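4.2 Loading behavior of layered page content

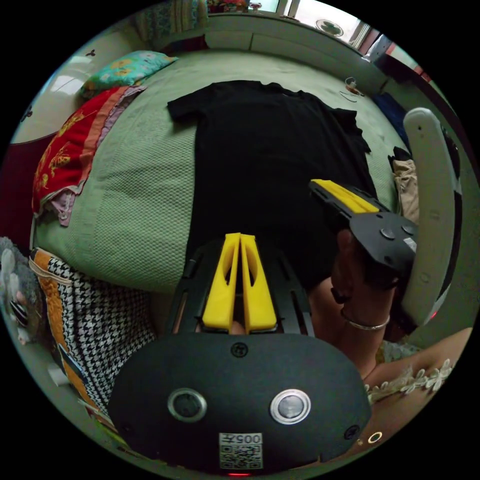
Boonchu objected to the choice of a single photograph as the largest element on every test page, arguing that a page built from many small assets behaves differently on a slow connection and that results from one large file should not be carried over to the other case. We agree with the second half of this remark. The pages in this section therefore come in two versions, one with a single large photograph and one in which the same area is filled by a grid of small icons, and the results are given separately.

Figure 3. A black T-shirt lying flat on a light green bed covering.

All pages were written by hand in plain HTML and CSS, without a framework. Each page has a header, a navigation bar, the main content area and a footer with three columns of links. The layout changes at two widths. Below the smaller one the navigation bar folds into a menu button, and the footer columns are stacked. We kept the text the same in every version so that line breaks, and the shifts in layout that follow from them, would depend only on the order in which files arrived.

The pages were served from the Rastlow test server, which lets the operator set delay and bandwidth for each request. Three delivery methods were compared. In the first, the style sheet is linked in the head of the document and the browser waits for it before drawing anything. In the second, the rules needed for the top part of the page are written into the document itself and the rest are fetched later. In the third, which follows the approach used in Janix, the style sheet is split by component and each part is linked just before the markup it applies to.

We loaded each page 27 times under each setting, with an empty cache every time. Runs in which the server logged a dropped connection were thrown out and repeated. This happened 11 times over the whole series, nearly always on the slowest setting, and we saw no link to the delivery method.

For the single-image pages, the second method was the first to show readable text in all settings. The gain was small on the fast connection and large on the slow one. The longest wait for readable text in the whole series was 2290 milliseconds, measured with the first method on the slow connection. The third method fell between the other two. Its header appeared early, but the main content was sometimes held back while the browser waited for the part of the style sheet that came before it.

The icon pages gave a less even result. The second method again drew text first, but the advantage shrank once the icons began to compete with the delayed style rules for the same connection. On the slow setting the footer was still unstyled when the last icon had arrived, and the columns then jumped into place. A reader who had scrolled down by that point would have lost their position on the page. We consider this a worse fault than a late first drawing, although the usual measures of loading speed do not record it.

Setting the width and height of each image in the markup removed most of the movement in the main content area. It made no difference to the footer, where the movement came from the style rules. Moving the footer rules into the document removed that as well, at the cost of a larger first file. On pages with a longer footer this cost would be higher, and at some point the method stops being useful. We did not look for that point.

Web fonts were left out of the main series and tested in a short follow-up in December. With a fallback font of similar width the change of font moved few lines. With a wider fallback, the text in the navigation bar broke onto a second line and pushed the rest of the page down by 32 pixels until the web font was ready. The delivery method had no effect on this, except that under the third method the font was requested later and the page stayed in its shifted state for longer.

The templates were also opened in the Studero editor to check whether its export step would keep the order of the linked files. It did so for the first two methods. For the third it gathered all style links and moved them to the head of the document, which turns the third method back into something close to the first. Exported pages were for this reason not used in any of the measurements, and the figures in Section 5 refer only to the hand-written files.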